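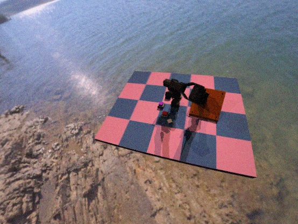
Pink and blue squares over shallow water, in a computer-made picture.

Print this page | E-mail this page

Why do sports clubs have rules about time?

At the Predach swim club, each practice lasts 80 minutes. Children under 10 swim in lanes 2 and 3, and older swimmers use the rest.

Coach Lilla Simon writes the plan before practice starts. Swimmers warm up first. Then they work on one stroke, such as backstroke. Races come at the end.

A club has to share its pool with other people. If one group stays late, the next group gets less time to swim. In December the club has 18 practices, and the list hangs by the door.

Print | E-mail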